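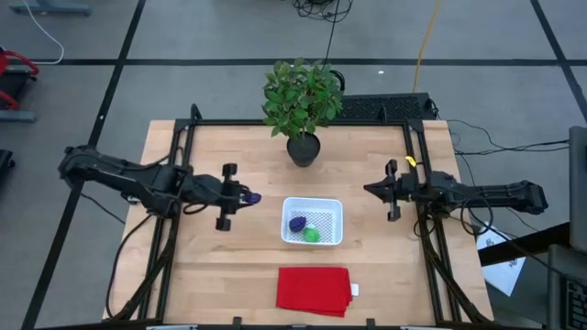 Plokby two-arm bench cell
Supplied by Trokis
Page last revised 13 May 2025

The Plokby is a bench-height cell for two-arm picking and sorting of small, light items. It is sold as a complete station: two jointed arms, two parallel grippers, a black aluminium frame, a pale wooden top and the control software. The arms are mounted at opposite ends of the top and share the area between them.

Typical work is toy-sized parts into an open basket, with soft goods and other obstacles left on the same surface. Each arm may be given its own list of items, or both may draw from one list. Where both lists name the same item, the arm with the shorter path takes it and the other waits outside the shared zone.

Grippers
Two-finger parallel type, black, one per arm. Fingers are changed with a single hex key. The finger tips taper so that they can enter a basket without touching the wall. A small camera sits at each wrist and a fixed camera covers the bench. 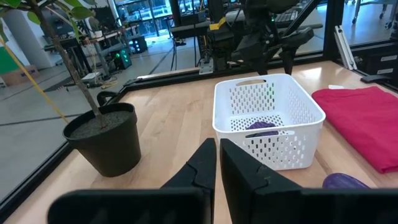
Can the cell be run with one arm switched off?
One arm can be parked from the control panel and the other will work alone. It keeps to its own reach and will leave anything beyond it in place.

Order codes
PK-17 Standard cell, two arms
PK-18 Standard cell, two arms, long fingers
PK-143 Spare finger pair
PK-239 Replacement wooden top

The long fingers suit deep containers. They reduce grip force at the tip and should not be chosen for heavy parts. Fingers from the earlier Semwal cell fit the same mounting but need a new calibration file, available from support.

Cloth handling
Folded cloth can be picked by the edge or by the fold. Knit fabric is slower to pick than woven, as the fingers must close further before the load is taken up. Cloth is also treated as an obstacle when it is not on the pick list, and the arms will pass over it.

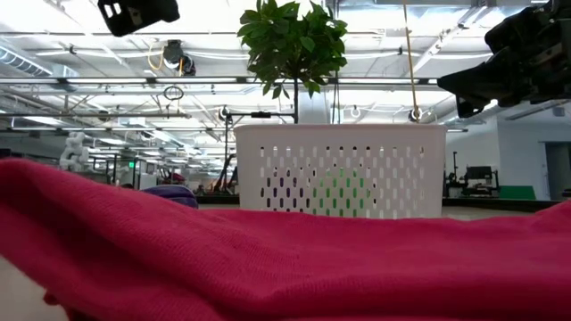
Does the basket have to be fixed to the top?
It can stand loose. Its position is read again before each placement, and a basket that has been moved is followed as long as it remains within reach of the arm in use.

Delivery and setting up
Cells are assembled and tested at Fevstead and shipped with the arms removed. Refitting takes two people. Orders placed now are scheduled for September.

Sales: Mathis Hoarau
Technical support and calibration files: Ashok Bisht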